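Letero Peg and Pulley Board – Your Questions Answered

Last updated Jul 18, 2023

We get a lot of lovely messages about the Letero board, and plenty of them ask the same things, so we've gathered the answers on one page. If yours isn't covered, drop us a line and Blandine Picard will get back to you (she reads every one, though she's slower in December!).

What is the Letero board, exactly?

It's a white board with a small kit of blue parts and white plates, and the idea is to put each part where it belongs. Some people use it for learning how simple assemblies go together, others just like having something to do with their hands of an evening. There's no wrong way to come at it.

Where should I set it up?

Any steady table at a comfortable height will do. We're fond of a dark surface, as the white board shows up nicely and you won't spend half the afternoon squinting at the edges. Leave yourself elbow room on both sides.

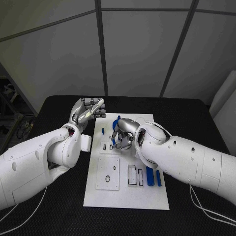
White board on a black table, with a blue peg standing near the slotted plate.

Which part do I start with?

Most people begin with the small pegs, and we'd suggest the same. They're quick to place and they get you used to how gently things need to be held. Pick one up near the top, bring it over its spot, and have a good look before you lower it – a moment's patience here saves a lot of fiddling later.

What are the black outlines for?

The circles printed on the board are templates, so you can see what size of part goes where. Feel free to ignore them once you know the layout by heart.

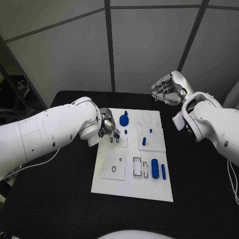 Zuleica Fontes wrote in to say that she lays every part out on the board first and only then begins, and that it has made the whole business far calmer at her place. She also does the pegs last, which we'd never thought of trying.

We've since had a go at it her way and rather liked it, so do experiment with the order. The Conneely edition comes with a printed sheet of suggested orders if you'd like a bit of guidance.

My peg keeps tipping over. What am I doing wrong?

Probably nothing at all! Check that the board is sitting flat, then let go of the peg slowly and straight upward. If you're working close to one of the bigger round parts, it's easy to bump it with a knuckle, so come in from the clear side if you can.
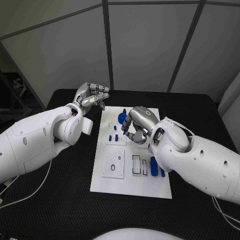 If it still won't behave, give the peg a wipe with a dry cloth and try again – a crumb or a bit of fluff underneath is enough to send it over.

Can I order spare parts?

Yes, and please don't be shy about it, pegs roll under couches everywhere. Write to us with the colour and the name of the part, and quote code 383 for Letero spares or 134 for Conneely.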